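A few good habits for simulated robot work

Posted Apr 20, 2018

I finally finished the Wandby house rules for our simulated arm, and I'm far too pleased with them! They run to 23 short rules, boiled down from 190 notes I'd been keeping since February. My favorite is still the first: look at the whole setup before you look at any numbers.
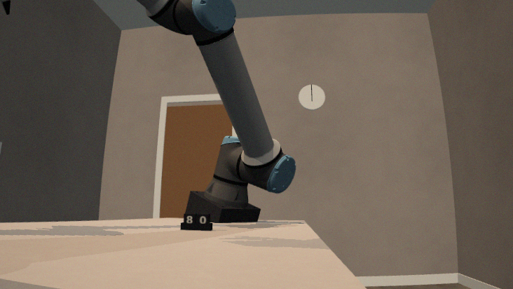 Arm, table, display. Start wide.

Rule 2 is about approach. Come in from above, stop, and check the gripper against the target before you go lower (I skipped this for months and paid for it).
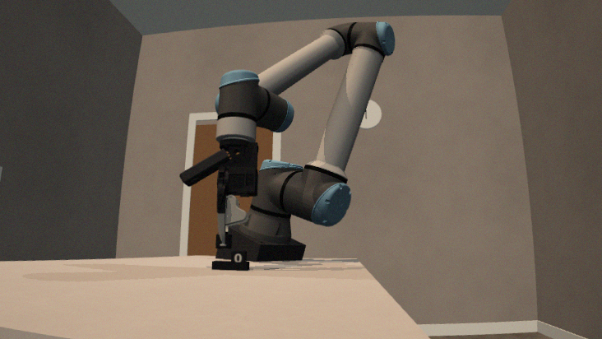

Vol. 2, p. 23

Next comes shadows. Keep them on when you check camera views — a big soft one across the work surface is exactly what a vision system has to cope with. 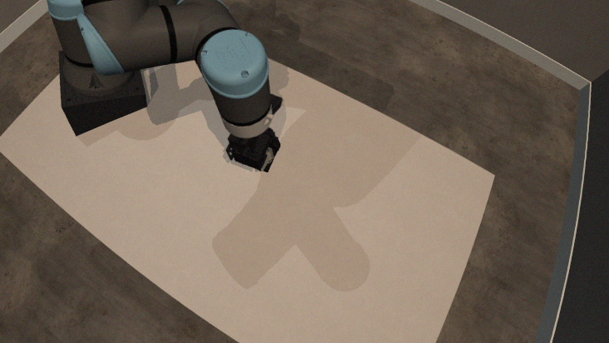
Plenty of shadow to cope with from up here.

And please, save the gripper's own view with every run. I love this one. It tells you so much about how the fingers line up.
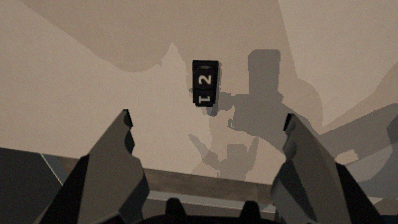 Between the fingers, with the 2 and 1 on their side.

Koivisto style logs are coming next, once I settle on file names.

Recent posts
Naming your runs the Vedix way
100 test runs at Asbridge
Why I write rules down

Contact | © 2018 Wandby Notes | Back to top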